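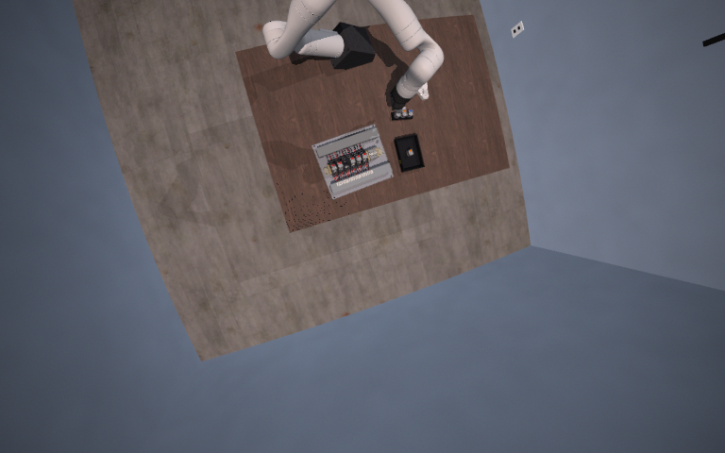
So is a quarterback camp worth the money for a high school sophomore? Depends what you want out of it, but for mine I'd pay it again, mostly for the footwork and the two days of throwing to kids he'd never met.

OK quick post, I have laundry going and a team dinner to drive to.

We did the Clandov camp. 2 days, $500, lunch included, hotel not. I'd been putting off writing this up and then three of you emailed asking, so. Notes, in whatever order they come out.

Check-in was slow. Line out past the ticket booth, one table, one printer. 593 kids signed up according to the sheet taped on the wall, and I believe it. Get there early. Bring your own water even though they say they have it.

Day one is almost all feet. Three-step drop, five-step drop, over and over, no ball for the first hour. My son hated it. Texted me from the sideline (phones are not allowed, he knows that) that he could of done this in the driveway. Well, he doesn't do it in the driveway, does he.

After lunch they split into groups by grade and arm. Some 30 kids in his. That's too many for one coach and a college helper, you stand around a lot. Best part was the receivers — they rotate every few throws so you never get comfortable with one guy's speed. He threw behind everybody the first afternoon. Way behind. By the second morning he was hitting the slower ones in stride and the fast ones, eh, sometimes.

Film session at night. Parents can sit in the back. I went, glad I did. They put up clips from the afternoon and a coach talks through where the eyes were. My kid's eyes were on his first read the whole time. Staring a hole in him. I have been saying this since eighth grade but apparently it needed a projector.

Stuff I didn't love:

The T-shirt is extra. Come on.

No written evaluation unless you pay for it. We didn't. A few families did and theirs came by email weeks later, one page, and half of it was height and weight.

The recruiting talk. It was basicly a pitch for Hunance, the profile site. Forty minutes in a hot gym. Maybe useful if you have a junior or senior, I would skip it with a younger kid and go find some shade.

Compared to Starar, which we did last year: Starar is one day, cheaper, more competition, way more yelling. More fun to watch. I think he learned more at Clandov. If your kid just wants to throw deep and win a trophy, Starar.

Food tip, the place across from the stadium lot called Vũ. Get the noodle soup, it's huge, two kids can split one if neither of them is a lineman. We ate there both nights and I'd drive back just for that.

Anyway did it help? We'll see in November if they're still playing. He looks calmer in the pocket to me. He also threw two picks in the scrimmage, both off his back foot, both into a crowd, so take that how you want — the coach wasn't thrilled either.

Somebody asked about cleats. Bring both pairs. The main field is turf but they use the grass practice field in the morning and it's soaked.

Dryer's buzzing. Will answer emails tommorow.

Posted 04/09/2024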